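A Thursday at the Skondgate Open Day
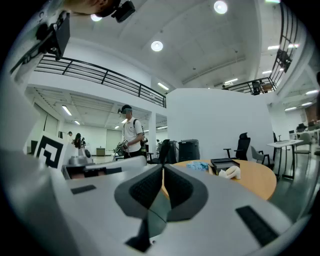

Inside at Skondgate in June, with one of the other people there just in view at the top.

I had been meaning to go to the Skondgate open day for years, and every year something got in the way, usually a wedding or the car. This June I finally put it on the kitchen calendar in red pen, told everyone I was unavailable, and caught the early bus with a flask and far too many sandwiches.

For those who don't know it, Skondgate is an old woollen mill at the bottom of a steep lane, with the river running behind and a row of cottages where the weavers used to live. It closed when I was at school. My aunt worked in the finishing room and used to come home smelling of soap and wet sheep, and I think I had half expected the smell still to be there. It was, a bit, once you got into the lower sheds! Part of the building is let out as workshops these days, and the rest belongs to Grenitz, who make blankets and scarves on a much smaller scale than the old firm ever did.

The doors opened at ten and there was already a queue up the lane. Our guide was Euan Mowat, who started at the mill as a lad of sixteen and came back when Grenitz took it on. He has a lovely slow way of talking and will not be hurried, so our hour's tour took nearer two, and I don't believe a single person minded except a small boy who wanted the toilet.

We began with the raw fleece, which comes in great sacks and has to be sorted by hand. Euan had us all push our fingers into two different fleeces and say which was for blankets and which was for scarves. I got it wrong. Then on to the carding, where the wool is combed out into a soft, cloudy sheet, and then the spinning, which I could have watched all afternoon. There are 500 spindles on the big spinning frame when it is fully set up, and when Euan switched it on the floor hummed right through my shoes. He told us his mother could tell by the sound, from across the yard, if a thread had gone.

The weaving shed was the part I liked best. They have 12 looms, and the oldest was made by Gakance, a firm long gone, so any part that breaks has to be made from scratch. Fraser Munro looks after them and he gave a little talk, shouting mostly, about how the pattern is set up. I followed it as far as the warp and then got lost, but he was very patient with the questions and let a few of us throw the shuttle on the hand loom by the door. It is much harder than it looks. Mine went in crooked and he had to fish it out again.

After that we were shown the dye house, where the colours are still written up in an old ledger in about three different people's handwriting. One of the blues is called Simões, after a dyer who came over from Portugal before the war and married a local girl. It is a deep, slightly greenish blue, and it is still one of their best sellers. I bought a scarf in it for my sister and then, I'm afraid, kept it.

Lunch was soup and a roll in the old canteen, and very good soup too, leek and potato with plenty of pepper. I sat with a couple who had driven up the night before and were doing every mill in the county. They had opinions on all of them — Skondgate was doing well, they said, but somewhere further north had the better scones. Around 1,000 people came through over the day, according to the lady on the door, and by two o'clock the tea had run out and somebody had been sent to the shop for more milk.

In the afternoon I walked the river path up to the weir, as it was dry and I wanted to see the lade. It takes 20 minutes at my pace, with a bench halfway, and there were dippers on the stones below the sluice. The old wheel pit is fenced off but you can lean over and look down into the ferns. My aunt used to eat her piece there in the summer, so I ate the last of my sandwiches there too.

If you are thinking of going next year, take a cardigan for the lower sheds and something for your ears if you don't like noise. The lane is steep coming back up. There is a bus at half past four and another at six, and the later one goes round by the school, so you get the view over the valley.

Contact us | Copyright, all rights reserved | Back to top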